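About Elavent

Elavent is a small office for furniture and room planning. We started in November with one rented room and 33 square meters. Today we are six people, and we still do most of our work in the same kind of room we plan for our customers: small, bright and a little too full of cables.

Our subject is the working corner. Many people have a table, a shelf and a laptop, but these things do not fit together. We measure the wall, we ask how you sit and where you put your hands, and then we draw a proposal. We like white surfaces, simple shelves and plain walls – they are easy to clean and they make a narrow room calmer.

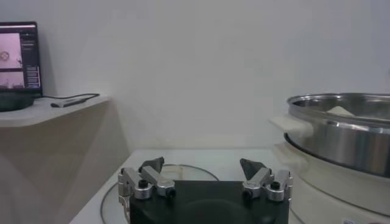 Tuấn Nông told us that after we moved his laptop from the table to a shelf, he could spread out his drawings again, and that he only wished he had asked for a deeper shelf. We listened to this, and our Rarau shelf is now also made in a deeper version.

Until now we have planned 313 corners, most of them in homes and some in schools. The first visit takes 70 minutes and you do not pay for it. Please remove small things from the table before we come, but leave the cables as they are.

Our office on Henriques Street is open from Monday. Please ring at the door with the name Dreltberg, our old name.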